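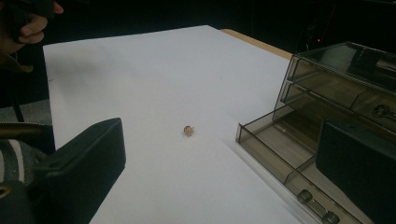

A small object on a sheet of white paper.

Closed-loop feedback is a method in customer service management in which each response to a survey is passed to a named member of staff, who contacts the customer and records the result. It differs from general satisfaction research, where answers are studied only as totals. The term is used mainly in retail, utilities and business services.

Method

A closed-loop scheme has an inner loop and an outer loop. The inner loop deals with the single customer. A score below a set threshold opens a case, and the case is given to the branch or team that handled the original contact. The outer loop collects the causes recorded in closed cases and passes them to whoever owns the process at fault.

The time allowed for first contact is normally fixed in advance. Many schemes use a limit of 30 working hours, counted from receipt of the response. Cases that pass the limit are moved up one level of management.

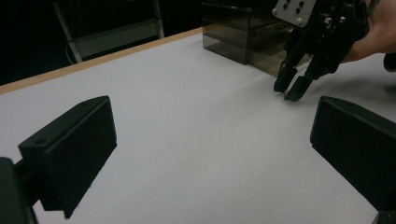
Thresholds vary with the scale in use. On a scale of nought to ten, a case is commonly opened at six or below. Some firms also call a sample of satisfied customers, as a check on whether high scores are given out of habit.

Early use

The parcel firm Cakley ran a trial at 18 depots under its service manager, Svenja Brandes. Over the trial 694 cases were opened. Late delivery was the most frequent cause recorded, followed by missing notice cards — a fault that the firm's yearly survey had not listed as a choice. Mengal, a supplier of office water coolers, later took up the same case form with small changes.

Criticism

Zoriana Melnychuk and Noman Zaidi have argued that staff who are judged on scores may press customers to revise them during the follow-up call. They advise that the first score be locked and any later score stored apart from it. Asif Khattak has questioned the cost of the method for firms with fewer than 300 responses a month, where a manager can read every comment without a case system.
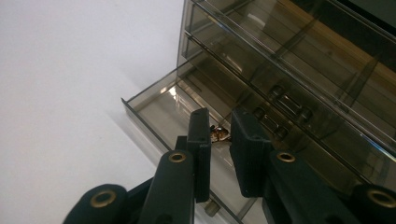
Translucent grey drawer unit on a white surface.

See also

Complaint handling
Customer effort score
Mystery shopping
Service recovery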